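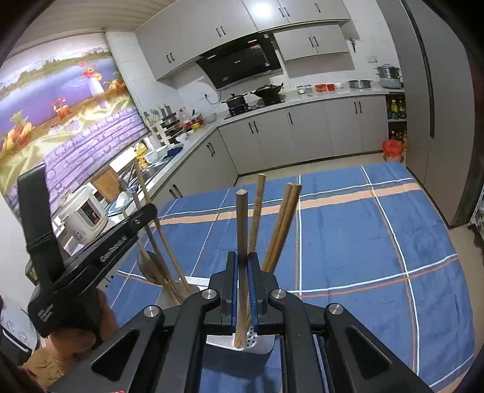
What happens to the kitchen crew when the robots come in?

Most of them keep working, at a job with a different name, and they spend a good part of it teaching.

I know because I was the crew. I cooked and washed up at the Plondwood cafeteria for 18 years, and when Rorkholm took over the contract in March they sat us down with a tray of pastries (never a good sign) and told us the dish line was going automatic. The machines would sort, rack and put away. They just didn't know how yet. Would any of us like to show them?

Yaneth Rengifo put her hand up before the man had finished his sentence. I put mine up because hers was up. I've been following Yaneth into things since our first week.

So now we get on the early bus and go to a training kitchen in Pomville, and I have to tell you, I love that kitchen! It has more cabinets than my whole apartment and a big mural of a lake with flowers and fruit, even a pineapple, and there's a rice cooker on the counter that I look at around lunchtime with real feeling. We work at a table with a blue checked cloth on it. You take hold of your grippers, you pinch a chopstick, you put it in the white holder, you take it out, you do it again. My quota for chopsticks was 3000. I said to Timothée Gautier, who runs the floor, "Three thousand of what?" and he said, "Of that," and went off to find his coffee.

The first morning I was terrible. I'd been picking up chopsticks since I was four years old and suddenly I had somebody else's fingers. They slid, they rolled, they shot off under the stove. Yaneth got one stuck so badly that she had to put everything down and pull it out with her teeth, and Timothée made her log it as a failed attempt. She still brings that up.

By the end of the month I could do 200 before the coffee break without dropping any, and I was showing off – crossing my wrists, going in from the left, that kind of thing. Timothée came over and watched me a while.

"Slower," he said. "And don't fix it in the air."

"Fix what?"

"You tilt it before you drop it. You do it so fast I can't tell why."

I had to stop and think. I do tilt it. I tilt it because at Plondwood the old holders had a cracked lip on one side, and if you went in straight the stick caught and the whole thing fell over and made a noise, and Rosaura Giraldo would yell from the register. Those holders got thrown out years ago. My hands hadn't heard about it.

"So should I quit doing it?" I asked.

He thought that over for longer than I expected. "Does it hurt anything?"

"No."

"Leave it in, then."

I told Rosaura that on the phone and she laughed so hard she had to sit down. She took the other offer, five months' pay and a nice letter, and she's at her cousin's bakery now, Ríos, over by the river. She says the oven is older than she is and doesn't want to learn anything. She asked me did I feel bad, teaching it. I said some days. I said it's warm and I sit down more, and my knees have stopped clicking on the stairs. She said that wasn't what she asked.

Well, I went back to Plondwood last week to pick up my good knife, which had been in my old locker all this time. The line was already running, the first part of it anyway. Gebremedhin Mamo was standing at the end where the trays come out. He used to do the pots. He has a tablet now, and a stool he doesn't use, and when something jams he presses a square on the screen and then goes and unjams it by hand, same as ever.

"Is it good?" I asked him.

"It's quiet," he said. "I bring a radio."

We stood there together and watched the arm work on a bin of chopsticks. It was slow! My mother would have finished the bin and gone home. It picked one up and carried it over, and it stopped above the holder, and then it leaned the stick a little to the left and let it go.

Gebremedhin frowned at it. "It does that every time," he said. "I reported it. They told me it's normal."

"Huh," I said.

I got my knife. I meant to tell him, I had my mouth open to tell him, but the next tray came through crooked and he had to go press his square. I caught the 4:30 bus and called Yaneth from the back seat, and she wanted to know which way it leaned.

More stories
The Last Good Stapler, by Adesuwa Okoro
Night Shift at the Button Plant
My Aunt Sells the Boat
Two Keys for One Door
Soup Weather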